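4.2 Comparação entre garras na preensão de ferramentas manuais

O segundo conjunto de ensaios teve por objetivo comparar duas garras montadas no mesmo braço robótico: a garra de dedos paralelos Doltent, adotada como referência, e a garra de dedos curvos Kuo. O controlador Romura foi mantido em ambas as configurações, com os mesmos ganhos e os mesmos limites de velocidade, de modo que as diferenças observadas pudessem ser atribuídas à geometria dos dedos e ao respectivo acionamento.

Cada garra executou 200 tentativas de preensão. A ferramenta era apresentada em orientações sorteadas previamente, e a sequência de sorteio foi idêntica para as duas garras. Considerou-se válida a preensão em que a ferramenta permanecia suspensa durante 3000 ms sem rotação perceptível do cabo entre os dedos. O intervalo entre o comando de fechamento e o início da elevação foi fixado em 2000 ms. A força nominal de fechamento foi ajustada em 22 N, valor determinado nos ensaios preliminares descritos por Colombo e Fung no relatório interno do laboratório de Platdale.

A garra Doltent apresentou comportamento regular quando o eixo do cabo estava alinhado com o plano de fechamento. Fora dessa condição, o contato reduzia-se a uma faixa estreita e a ferramenta tendia a girar sob o próprio peso. Na garra Kuo, a curvatura dos dedos favoreceu o assentamento do cabo e tornou o resultado menos sensível à orientação inicial. Em contrapartida, a abertura lateral dos dedos exige maior espaço livre em torno da ferramenta, o que restringe a aproximação quando há outros objetos sobre a mesa. A Figura 7 mostra a garra Kuo com a ferramenta suspensa, na proximidade do prato metálico e do botão vermelho.

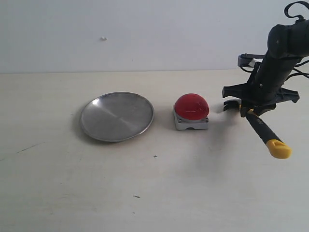

Figura 7. Garra de dedos curvos segurando a ferramenta junto à parte superior do cabo.

A posição do ponto de preensão mostrou-se igualmente relevante. Nas preensões próximas a uma das extremidades do cabo, o desvio entre a orientação planejada e a obtida foi maior do que nas preensões centrais, para ambas as garras. O planejador não dispõe de estimativa do centro de massa e trata a ferramenta como corpo rígido solidário ao punho; a correção desse desvio por realimentação visual é discutida na Seção 5.

Cabe registrar que os cabos externos do braço limitaram a rotação do último eixo em parte das orientações sorteadas. Essas tentativas foram repetidas com trajetória alternativa, definida por Yip e Choi, e mantidas na análise.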